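OK so the bread basket question. Several of you asked after my last post, so here goes, a little thread while the coffee's on.

26 December 2011 and I have bread coming out of my ears. Margaux Renaud came by with a whole bag from the Vasseur bakery in Kumbridge, and there were already rolls on the counter from the day before. I love her. I also have one bread box!

First thing I do is sort. Anything soft and shiny (the braided rolls, the egg-y ones) gets eaten first. They go stale so fast at my house it's not even funny. Flat breads can wait a day, they come back nicely with a few drops of water and a hot oven.

The basket I use is the oval wicker one, reddish brown, with the fat braided rim. Found it at the Itamau flea market for 3 dollars and carried it home on the bus like a baby. Best 3 dollars of my December.

I don't line it if we're eating right away. If bread's going to sit through a long lunch I put a clean dish towel under and fold the corners over. Faustine Lacroix says paper napkins are fine. Faustine, they stick. We've been over this.

Long bread goes in first, laid corner to corner so it doesn't tip out, and then the small stuff in front where people can grab it. My aunt piles everything up in a tower and then half of it lands in the gravy.

Don't fill it all the way, either. I'd rather get up and refill than have up to 14 pieces drying out while everybody talks. The rest stays in the bag in the kitchen.

Cleaning, because somebody always asks: turn it over, smack the bottom over the sink, go at the weave with a dry pastry brush. I soaked mine once and it smelled like a pond for a week. Never again.

Leftovers tonight are going into bread pudding, 28 minutes in my oven, probably longer in yours. Will report back if it's any good.

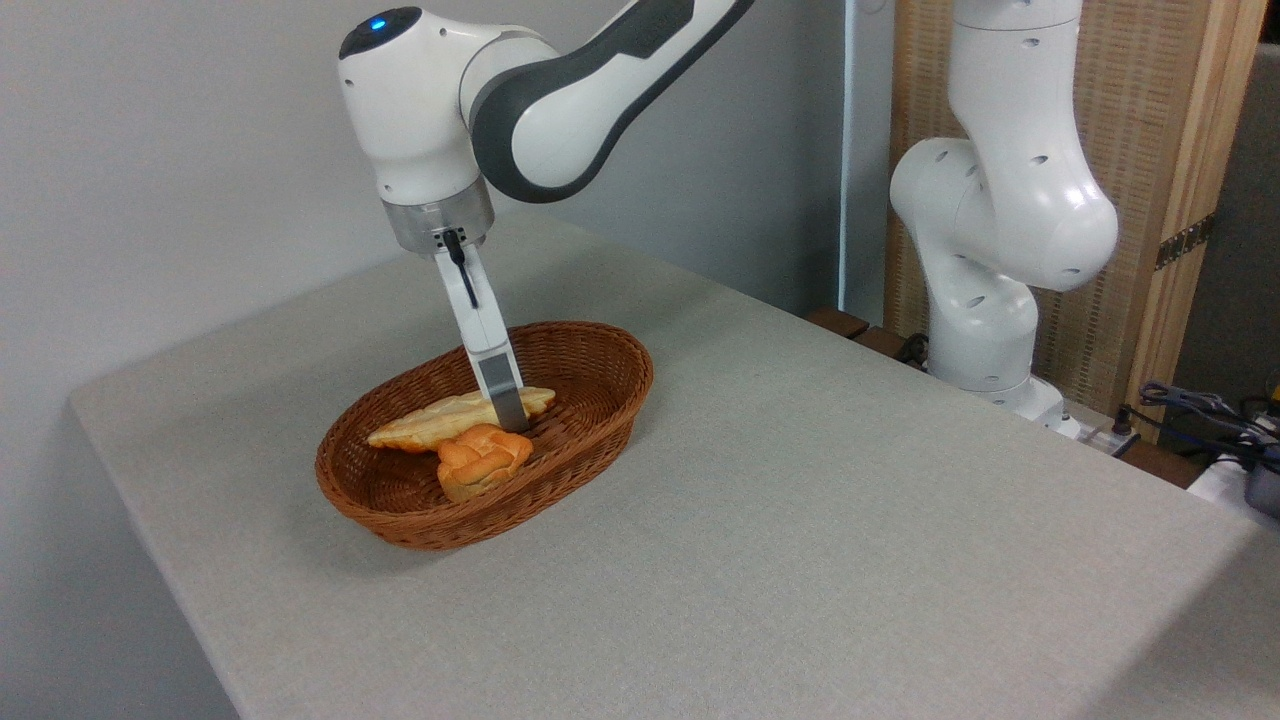
Can you put warm rolls straight into a wicker basket?
Sure, but lay a dish towel under them and leave the top loosely open so the steam can get out, or the bottoms turn soggy.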